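Why is office carpet always grey?

Go into any office in the world and look down. Grey. You might get a bit of blue if somebody was feeling wild that day. Grown-ups could have had tigers on their floor, or volcanoes, and they picked the colour of porridge.

They did have a reason. Plain colours show everything. Drop a biscuit on a black carpet and every crumb shines like a star. Spill tea on a white one and you will hear about it until you are 50. Speckly grey sits in the middle, and crumbs, fluff and dust all vanish into it. The carpet isn't any cleaner. It is just very good at keeping secrets.

Now feel it. It's short and a bit scratchy, and you wouldn't want to sleep on it. A carpet's fuzz is called its pile, and office carpet has a low pile. Long, fluffy pile gets squashed flat by feet and chairs, and it swallows paper clips. Low pile stays put under heavy furniture and lets wheels roll along – which is why chair races work so well, not that you heard it from us.

Worktops play the same trick. Granite is a rock that started out as hot, melted stuff deep underground. It cooled so slowly that crystals had time to grow, and those are the speckles. People then cut it into slabs, polish it and put staplers on it. Poor granite.

Grey carpet, twice, and one speckled worktop:
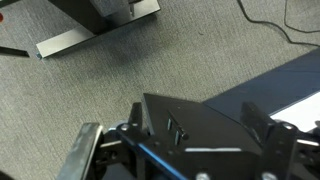
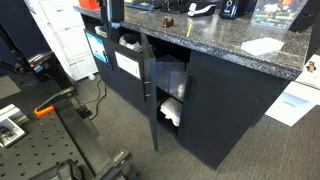
So how do you clean a floor that hides its dirt? You clean it anyway, on trust. A vacuum cleaner goes over it in 2 directions, first up and down and then side to side, so that the brush gets at both sides of each tuft.

Want to test your own carpet? Ask first, then press a strip of sticky tape on a patch that looks spotless. Peel it off and hold it up to a window. You may want to wash your hands after that.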